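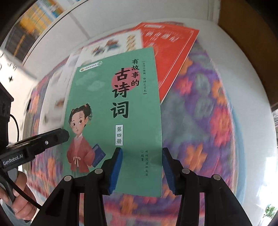 Attachment 1: front cover, volume 4 (第四册), title 有故事的古诗词

Ticket: Vertical titles dropped or reordered on catalog import
Product: Varma catalog server, Vovthorpe branch library
Opened by: Divya Shenoy
Assigned to: Karabo Du Plessis
Priority: 3
Status: Closed, fixed in configuration

Problem as reported
The October batch of 400 records was exported from the old Carnano system and loaded into Varma overnight. The job ended with exit code 0 and the summary page showed no rejects. In the public search, 54 records have a blank title line. All of them have a title in Chinese or Japanese. Author and shelf mark display correctly. Staff search by record number finds them, title search does not.

Expected: original-script title on line one, romanized title on line two.
Result: line one empty, line two correct.

09:10 Karabo
Please send one affected record as raw export, before and after load. Also confirm whether the records were edited by hand between the two steps.

09:45 Divya
Both files attached. No hand edits. The title is present in the export file and I can read it in a text editor, so the data left Carnano intact.

10:20 Karabo
Confirmed. The export is UTF-8 and valid. After the load, the original-script field is still in the database but its link number to the romanized field is gone. The display template only prints linked pairs, so it skips the field. This is a load problem and the font setting is not involved. You can undo the font change from this morning.

11:05 Karabo
Cause found. The load profile "Susarum" has "Strip control subfields" switched on. It removes subfield 6, where the link is stored. The setting was copied from the profile used for the audio records, none of which have linked fields.

11:30 Divya
Switched it off and reloaded a test set of 100 records. Titles are back. Title search still returns nothing for them.

11:50 Karabo
Expected. The index is built from the display table. Run a full rebuild of the title index - the incremental one only picks up records with a changed date, and a reload keeps the old date.

14:15 Divya
Full batch reloaded, rebuild finished. All 54 titles show and can be found. One leftover: volume numbers written in characters sort after the ones written in digits, so volume 4 of a set lands at the bottom of the list.

14:40 Karabo
Separate issue. Sorting uses the part number field as typed. Add a digit form in the sort field and leave the displayed form as it is on the cover. Opened as a new ticket, low priority.

15:05 Divya
Fine to close this one. Profile saved under a new name, old one locked.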